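Drolia folding sessions: questions we keep getting

What do I do in a session?
You steer two small arms through folding a garment, and we record it. Each fold from start to finish is one example. A session is 24 of them, with a break whenever your patience runs out.

Do I need to be good at folding?
No. Danuta Duda, who runs the Tuesday slots, folds like someone late for a train, and her examples are perfectly usable. We do ask that you pick one method and stick to it for the whole session.

How many examples does it need?
We started with 50 and got a very confident crumpler of shirts. The current target is 500 per garment.

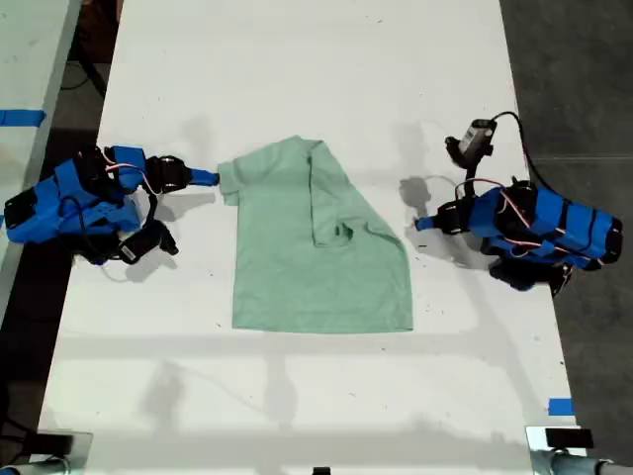

T-shirt folding at the Setesley bench, one side partly folded in.

What if I make a mistake?
Carry on and fix it. A recovered muddle is worth keeping — the arms will get into plenty of their own. If the shirt ends up on the floor, press discard and start again.

Should I smooth the shirt out first?
Lay it flat, face up, then leave it alone. Ironing has been tried. The model learned to expect ironing.

How long may one fold take?
Up to 60 seconds, after which recording stops by itself, usually just before the good bit.

Can I watch what it has learned?
Yes, on Tuesday afternoons from January. Bring a shirt you aren't fond of.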